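Asunto: Re: [encuadernacion] cola de almidón que se agria + papel para guardas

Hola a todos, voy con prisa, contesto a varias cosas juntas y perdón por el desorden. 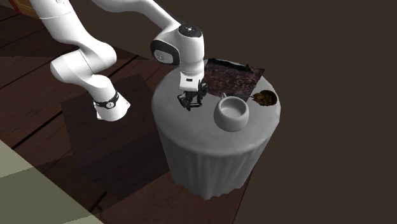 1. LA COLA DE ALMIDÓN

Špela Delić escribió:

> Hola lista,
> llevo desde febrero peleándome con el engrudo. Lo hago con almidón
> de trigo, una parte de almidón por 4 de agua, lo cuezo al baño
> maría y lo guardo en la nevera en un bote de cristal. Al tercer
> día ya huele agrio y al quinto tiene una pelusilla gris por
> encima. He probado a echarle una gota de aceite de clavo y nada,
> sólo que ahora huele a dentista. ¿Vosotros cuánto lo guardáis?
> ¿Alguien usa metilcelulosa en lugar de engrudo para los lomos?
>
> Otra duda: las guardas se me arrugan siempre en el mismo sitio,
> junto al cajo, y no sé si es el papel o soy yo.
>
> Un saludo,
> Špela

Špela, cinco días es mucho. Yo a los tres lo tiro, huela o no huela. Haz menos cantidad. Con una cucharada sopera de almidón tengo para dos libros y me sobra.

El bote: hiérvelo. Y la tapa también, sobre todo la tapa, que la junta de goma guarda de todo. Yo perdí medio invierno culpando al almidón y era la tapa. Y no metas nunca el pincel directamente en el bote, saca lo que vayas a usar a un platillo.

Lo del clavo no me convence, deja mancha amarilla en los papeles claros. Timol tampoco, yo lo dejé hace años por los dolores de cabeza.

Tamizar: dos veces, por cedazo de crin si tienes, si no por una media vieja bien lavada. Primero en frío, ya cuajado, y luego otra vez con un chorrito de agua hasta que quede como yogur líquido. Si lo tamizas caliente se hace una goma imposible.

Metilcelulosa – sí, pero para limpiar lomos viejos, no para montar. La uso para reblandecer la cola animal: capa gorda, veinte minutos, y se retira con la plegadera de hueso casi sin rascar. Para pegar se queda corta. Hay quien la mezcla a medias con engrudo y dice que va bien, yo no lo he probado lo suficiente como para opinar.

2. LAS GUARDAS QUE SE ARRUGAN

Casi seguro que es la fibra. La fibra del papel tiene que ir paralela al lomo, siempre, en guardas, en cartón y en todo. Si cortas las guardas atravesadas para aprovechar el pliego (todos lo hemos hecho) el papel crece hacia donde no debe y la arruga sale justo en el cajo, donde tú dices.

Prueba: corta una tirita en cada sentido, humedécelas y mira cual se enrosca. El eje del rollito te da la fibra.

Luego, deja que el papel estire antes de pegarlo. Encolas, cuentas despacio un minuto, repasas los bordes y entonces lo pones. Y a la prensa entre secantes, cambiando el secante a la media hora y otra vez antes de irte a dormir. No abras el libro hasta el dia siguiente aunque te mueras de ganas.

3. PAPEL

Roos De Graaf preguntaba por el verjurado crema que vendía Schouten. Lo han dejado de hacer, me lo confirmaron por teléfono el lunes. Les quedan 11 pliegos y no piensan reponer. El sustituto que ofrecen es más blanco y más tieso, para guardas no me gusta. Para cubiertas en rústica quizá.

Alternativa: el Durgate sin blanquear. Algo más fino, pero se deja doblar bien y tiñe estupendamente con té. Ojo que viene con la fibra a lo ancho del pliego, calculad antes de comprar.

4. LA CIZALLA DE JELLE

Jelle Hendriks sigue vendiendo su cizalla de palanca, la de 810 mm de corte. Pide 700 euros, con la cuchilla recién afilada y otra de repuesto. Pesa un disparate, hay que ir a buscarla con furgoneta y otra persona – no la manda por transporte, ya lo ha dicho dos veces. Escribidle a él, no a la lista. Sem Timmermans, tú que buscabas una, espabila.

5. LO DE LOS HILOS

Me lo dejo para otro día, que Willy ha mandado un mensaje larguísimo sobre el lino encerado y quiero leerlo con calma. Sólo una cosa: el hilo sin encerar, pasadlo por la cera dos veces, no tres. Con tres se apelmaza en los agujeros y luego al tensar rasga el cuadernillo.

Špela, si puedes manda foto de una guarda arrugada con el libro abierto del todo, y dime qué cartón pones, que a lo mejor la culpa va repartida. Y el gramaje del papel, que no lo dices.

Me voy que tengo dos tomos en la prensa y el secante por cambiar.

Un abrazo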